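4.3 Comparing two grippers in the simulator

Run this check before you fit a new gripper to the real arms. It loads the Plekuvden apartment, puts the robot in it, and lets you drive both grippers side by side from the head camera.

Before you start

Close any other Zoretti session. Two sessions open on one controller will drop commands without a warning.

1. Open Avmont Control and choose Simulation > Load room > Plekuvden.
2. Under Left tool, pick the gripper you use now. Under Right tool, pick the one you want to try.
3. Set the view to Head. Leave Level horizon off so the view follows the head joint.
4. Press Home. Wait for both arm lights in the status bar to turn green.
5. Raise both arms until the grippers show in the head view.
6. Close the left gripper and open the right one.

Note: If a gripper stays out of view, lower the head joint in small steps. Do not move the torso, as this resets the arm offsets.

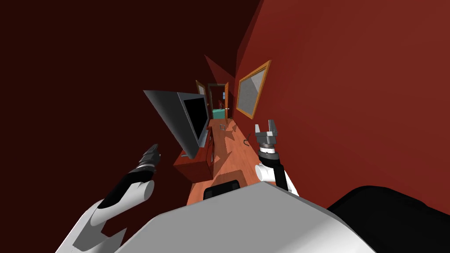 Figure 4-6. Head view with the left gripper closed and the right gripper open.

Check that the open fingers stay clear of the wall and the mirror on the right. The room is narrow, and the television and its cabinet take up space on the left side. The cable on the floor is a collision object too.

7. Choose Tools > Cycle test and enter 12 cycles for each gripper.
8. Press Run. Both grippers open and close in turn.
9. When the test stops, choose Save log. The log holds up to 3000 lines, after which the oldest are overwritten.

CAUTION: Simulated grip force is set by the tool file and is not measured. Never copy the force value straight to a real arm. Start at the lowest setting and follow section 8.

If the two cycle times differ by more than 2 seconds, reload the tool file and repeat from step 4. Logs that still do not match can be sent to Reda Filali at Avmont support, with the tool file attached.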